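Internal door in rented flat will not stay shut: whose responsibility?
Posted in Tenancy and Repairs by Lopes

I should be grateful for guidance on a repair dispute. I rent a first-floor flat through Unetti under a twelve-month agreement. The door between the hall and the second bedroom has never latched properly and swings open during the night. I reported the fault in August by telephone and again in writing. The agent replied that internal doors are "tenant's fittings" and that, should I wish the matter attended to, a joiner could be sent at a charge of £35 for the visit, with any work billed on top.

The agreement says only that the landlord will keep "the structure and installations" in repair. It does not mention doors. The inventory lists the door as "dark wood, fair condition", with no remark about the latch. 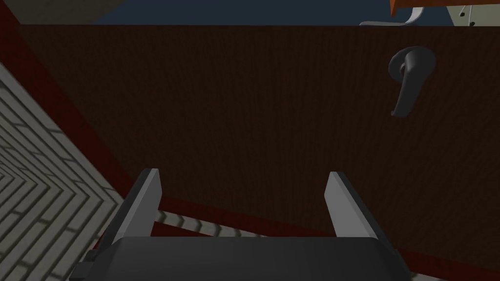
Wagner Rangel
The agent's reply should not be accepted as it stands. A door which was in place when the tenancy began, and which appears on the landlord's own inventory, belongs to the landlord. The phrase "tenant's fittings" is normally kept for things the tenant has brought in or put up.

Whether the landlord must pay for the repair is a separate matter and depends on the wording of the agreement and on how the fault arose. Damage caused by the tenant is the tenant's concern. A fault present from the first day is not, although you may be asked to show that it was. The following steps are suggested:

Write to the agent, giving the date of your first report and quoting the inventory entry.
Ask which clause of the agreement the agent relies on.
Allow a reasonable period for a reply, and state that period in the letter.
Do not withhold rent. Arrears may be used against you whatever the merits of the repair.

If no proper reply is received, ask for the agent's complaints procedure. Keep copies of everything, including a note of the August telephone call.

Soltance
I had the same with a kitchen door. I planed it myself and the agent tried to take £700 from the deposit for a new one. It was settled in my favour in the end but took months. Do not touch the door without permission in writing.

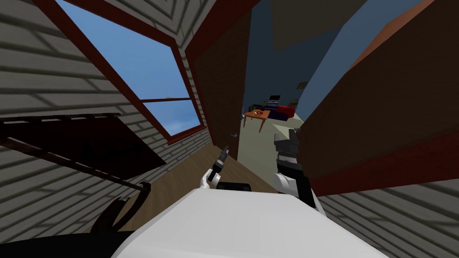
Housing Advice Team, Orkon Community Help

Orkon
The reply given by Wagner Rangel is in line with our general guidance. Members are reminded that rules differ between the nations of the United Kingdom, and that the agreement should be read in full before any letter is sent. If the door is a fire door, the matter should be raised as a safety concern and marked urgent, as a fire door that does not close may put other residents at risk.

This thread will remain open to further replies for 5 days.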